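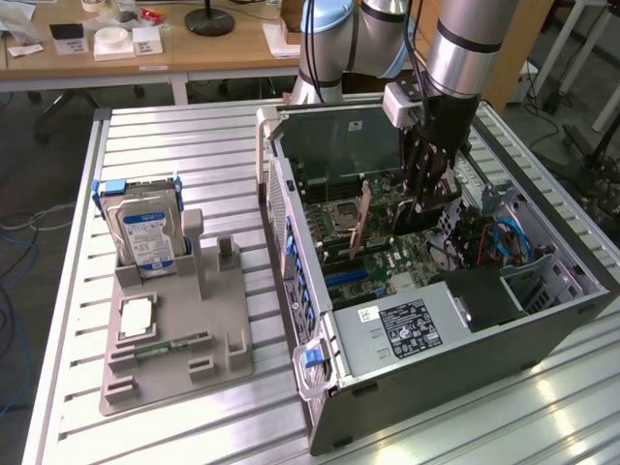 Where does the night bus to Zavau stop?

It stops behind the old post office in Ilstead, at the side with the broken lamp.

The woman read these two lines again. They were printed on the back of her ticket, in small letters, under the name of the company, Živković. She had been standing at the side with the broken lamp for a long time, and no bus had come.

It was August and still warm at eleven in the evening. On the bench sat an old man with a cake box on his knees. He held it with both hands, as one holds a cat which wants to leave.

"You are going to Zavau?" she asked.

"To Sarunmont," he said. "But it is the same bus. Sarunmont is before the river, Zavau is after."

She sat down beside him. Across the street a boy was pulling down the shutter of the fruit shop, and it stuck halfway, and he went under it and pulled from the inside. Then the street was quiet.

"Is it a birthday?" she asked, and looked at the box.

"My sister is 60 years married tomorrow. Her husband is dead since the winter, but she says she will count this one anyway." He moved the string on the box a little to the left. "Plum. She does not like plum. He liked it."

The woman did not know what to answer, so she told him why she was traveling. Her mother had sold the house in Zavau and the keys must be given on the morning, before nine. There was nothing left in it except a kitchen table that was too wide for the door. Her father had built it inside the room, many years ago, and did not think about the door.

"And what will happen with the table?"

"The new people want it. They asked for it before they asked about the roof."

He laughed, and the box shook, and he stopped laughing at once and lifted the lid to look. Everything was all right.

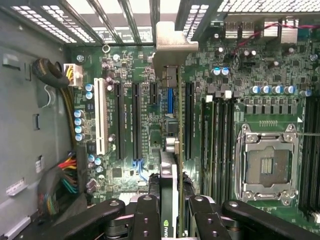
The bus

It came at 24 minutes past midnight, with only one headlight. The driver did not say sorry. He took the tickets, tore them in the wrong place and gave them back.

They took the seats behind the rear door. The old man wanted the window, then he said the window was cold for the cake, and they changed. The road went up through the pines. At every turn she put out her hand in front of the box without touching it, and after some turns he let her hold it by one corner.

"You have lived there long, in Zavau?" he asked.

"Until I was grown. I learned to write at that table. There is a mark where I pressed too hard with the pen – it is my name, but without the last letter."

"Why without?"

"I was called to dinner."

He thought about this until the next village. Then he untied the string, took a small knife from his coat and cut a piece from the corner of the cake, very straight, and put it on her torn ticket.

"She will see that it is missing," the woman said.

"She will be glad. Less plum."

In Sarunmont he got off in front of a house where a light was on upstairs. He carried the box up the path and did not turn around, and the driver waited with the door open until somebody let him in.

She ate the cake while the bus crossed the river. When she had finished, she took the keys from her bag and held them, all on one ring, the big one for the door and the little one for the cellar, and she searched in the other pocket for a pen.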